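Careers > Operations and Engineering > Current Vacancies

About Sernier | Sites | Careers | Suppliers | News | Contact

Robot Cell Technician, Mixed-Item Sorting (Kendmont)

Employer: Sernier
Location: Kendmont returns centre, Building 2
Classification: Permanent, full time, day and afternoon rotation
Reports to: Imtiaz Bhuiyan, Automation Lead
Applications close: Friday, August 26, 2022

Position summary

Sernier processes returned and unsorted household goods on behalf of retailers. At Kendmont, incoming cartons are opened, emptied onto benches, identified, graded and sent to one of four streams: resale, repair, parts or recycling. The work has been manual since the centre opened. From November, a portion of the bench work will be carried out by robot arms, with centre employees assigned to program, supervise and recover them.

The Robot Cell Technician is responsible for the daily operation of two sorting cells. The position combines bench knowledge with basic programming and fault recovery. It is open to current Kendmont employees and to outside applicants. Current employees who meet the essential requirements will be interviewed.

Background to the change

The Kendmont floor has 44 sorters across both shifts. Under the current method, a sorter picks up each item, looks it over, scans or types a code and places it in a tote. Repetitive reaching across the bench accounts for a large share of modified-duty requests, and grading consistency falls off in the last two hours of a shift.

In the new arrangement the arm takes the reach, lift and place portion of the cycle. Identification by camera is reliable for boxed goods and much less so for loose ones. Grading stays with people. Items the cell cannot classify or grasp are released to a recovery bench, where a sorter deals with them and records the reason. Those records are used to revise the grasp library, and maintaining that library is a substantial part of this job.

No sorter position will be removed as a result of the cells during the first collective agreement period. Eight positions will be reclassified from Sorter to Recovery Sorter, at a higher rate, with the duties set out in the labour adjustment letter posted in the lunch room. Hourly pick targets will not apply to the recovery bench.

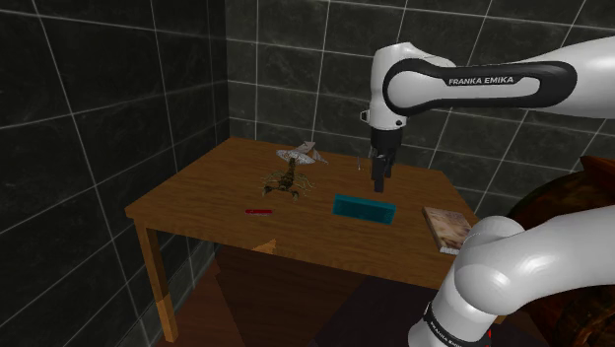

Grasp routines for the Kendmont cells are written and checked in simulation before they are released to the floor. The technician builds test tables from the kinds of objects that cause trouble in production, runs the routine, notes each failure and adjusts approach height, finger opening or grasp angle. A typical table mixes shapes on purpose: a rectangular block is an easy pick for a two-finger gripper, a shallow dish offers very little to close on, and a scorpion figure with its tail curled over its back and its legs spread has several plausible grasp points, most of them poor. Item position matters as much as shape. A flat board resting partly over the table edge needs a different approach from the same board in the centre, and the arm's own lower links have to be kept clear of it. Candidates are not expected to have used simulation software before. They are expected to be able to look at a cluttered surface and say which item they would pick first, and why.

Duties

Operate and monitor two sorting cells through a full shift, including start-up checks and end-of-shift parking.

Respond to stoppages. Determine whether the cause is the item, the gripper, the conveyor or the program, clear it under the lockout procedure, and restart. Stoppages longer than 20 minutes are escalated to the Automation Lead.

Build and maintain simulated test tables. Add a new table whenever the recovery bench logs a recurring failure.

Revise grasp routines, run them in simulation, and submit them for release. A technician does not release his or her own changes. A second person signs off.

Inspect and replace gripper fingers, pads, hoses and cable dressing according to the maintenance schedule. The cells use Malter finger sets and a Bergmann infeed conveyor. Training on both is provided.

Review the recovery log with the Recovery Sorters at the start of each shift. Their comments are entered in the log in their own words and are to be answered in writing, including where no change will be made.

Assist the Joint Health and Safety representatives with guarding inspections and speed checks.

Train sorters who wish to learn cell operation. Time for this is scheduled. It is not to be done during breaks.

Essential requirements

Two years of work in sorting, packing, assembly, machine operation or a comparable hands-on setting, or a college certificate in mechatronics, electromechanical or industrial maintenance.

Ability to read and follow a written procedure in English and to write a clear fault report.

Comfort with a computer, including file management and version numbering. Some scripting is involved. Applicants without it will complete the internal course during probation.

Ability to stand for extended periods and to lift up to 20 kg occasionally.

Availability for rotating day and afternoon shifts.

Assets

Experience with any articulated robot arm and teach pendant.

Experience with three-dimensional modelling or simulation, including hobby use.

Millwright, electrical or instrumentation apprenticeship hours.

Bench experience at Kendmont. Familiarity with the returned goods stream is difficult to obtain elsewhere and is weighted accordingly in scoring.

Training and probation

Training runs eight weeks. The first two are spent on the manual benches for all hires, including those with a robotics background. The following weeks cover lockout, pendant operation, simulation, scripting and gripper maintenance, in that order. A written and practical assessment is held at the end. A candidate who does not pass may repeat it once.

Current employees retain seniority and may return to their former classification at any point during training, with no effect on their record.

Monitoring and data

The cells record images of items on the infeed, gripper position, cycle time and stoppage codes. Cameras are aimed at the work surface inside the guarding. Cell data is not used for individual performance measurement or discipline, and the recovery log identifies the bench and shift only. The full data notice is available from Human Resources and should be read before an offer is accepted.

Compensation

Paid at Technician Grade 2 of the current wage schedule, with afternoon shift premium. Extended health and dental coverage begins after probation. Safety footwear allowance is paid annually. Tuition for an approved college course may be reimbursed with prior authorization.

How to apply

Submit a résumé and a cover letter of no more than one page. The letter should describe one instance in which a machine, tool or procedure did not work as intended and what was done about it. Workplace examples are preferred but not required. Current employees may submit a paper application at the Kendmont shift office.

Shortlisted applicants will be invited to a two-part selection day. The first part is an interview with the Automation Lead and a floor representative. The second is a practical exercise at a bench of mixed items, with no robot involved. Applicants who require accommodation at any stage should note this in the application or contact Human Resources directly.

Questions about the duties may be directed to Imtiaz Bhuiyan through the Kendmont switchboard. Questions about reclassification should go to the shift office.

Contact | Accessibility | Privacy | © 2022 Sernier | Back to top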